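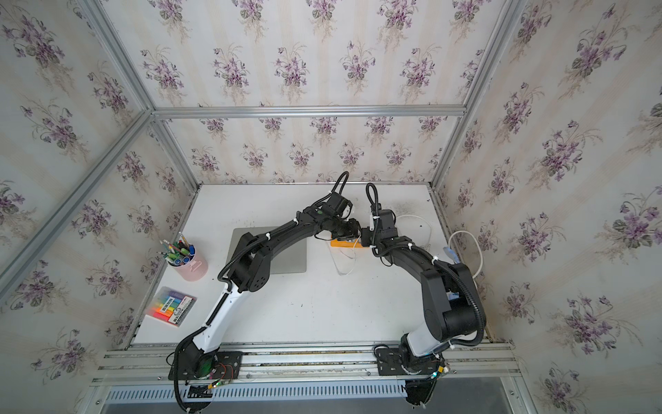

Plunoneck Bench Frame Review: A Proper Home for Two Arms

Reviewed by Renu Bhatt

I have wanted a real two-arm bench at home for years, and I kept putting it off because every plan I drew ended with arms clamped to a desk and a floor lamp leaning over them. Then Joonas Harju at the shared workshop sent me the Plunoneck catalog page and I ordered the frame that same evening. It cost me $804 with shipping, without arms, and after a July of evenings with it I am very happy!

What you get

Aluminum extrusion, brackets, a white top, the slotted vent strip for the front, and the front rail with 2 mounting plates. The rail is 1190 mm long and the top is 800 mm deep. There is a bag of bolts too, with plenty of spares (I dropped several behind the radiator and still finished). You bring the arms, the wiring, the wall panels and a hex key that is better than the one in the bag.

Putting it together

The instructions are drawings only, and mostly good ones. I went wrong once, on the diagonal corner post, which I bolted in upside down and had to take out again after the back crossbar was already on. Do the corners loosely, get everything square, then tighten. Two evenings for me, working alone. Valtteri Kallio built his with a friend holding the other end and was done before dinner, which I find a little annoying.

The rail is the star. You slide each plate along the slots until you like where it sits, tighten it, and it stays. I must have moved my right arm a dozen times in the first week, a finger's width here and there, until both grippers could meet comfortably over the middle of the table. On my old desk setup that would have meant drilling new holes every time.

The walls

Plunoneck sells plain gray panels, and I skipped them. I had leftover wallpaper from the hallway, cream with purple violets, and cut three panels of it for the left, back and right. I love it! It makes the bench feel like part of the house, and my mother has stopped asking when the machinery is leaving the spare room. Cut your panels a hair undersized or they bow in the middle.

Working on it

My project this summer is getting the two arms to share small desk chores, handling cables and pens and the odd power strip. The frame gives me the same backdrop every session, and I can leave everything set out overnight and come back to it. Having pens and cables right there on the table makes it more fun to try things, too.
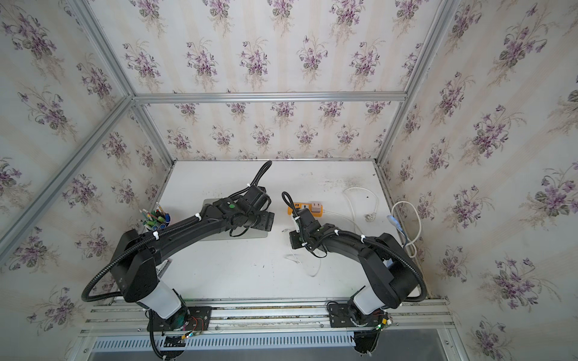
Grippers face to face at mid-table, the right one over the orange power strip.

Cables deserve a paragraph to themselves. The frame has no channel for them, so mine run in corrugated conduit, zip-tied along the arms, and then drop down below the rail. Leave big loops at the wrists. Bigger than you think! My first attempt was far too tight and the left arm tugged at its own conduit whenever it reached across. I would pay extra for a tray under the front edge, where right now the wiring just hangs.

The white top looks great on day one and then picks up every smudge and speck you can imagine, worst in the back right corner. A damp cloth gets some of it. If they offered it in pale gray I would swap tomorrow.

Stiffness

Very good. With both arms swinging at the speeds I use at home, the back crossbar doesn't shiver, and the rail feels as solid as the table saw at the workshop. Plunoneck says the plates are fine with arms reaching up to 800 mm. Mine are shorter than that, so I can't speak to the limit.

Gripes

The supplied hex key rounds off. The vent strip came with a sharp burr at one end that I had to file. No cable tray, as above.

Should you buy one?

If you have two arms and a sturdy table to set it on, yes, absolutely. For a single arm it's a lot of frame, and I'd look at the smaller Gindon kit that Nazareno Vitale has at the workshop. I'm keeping mine, and the next job is a light bar across the top.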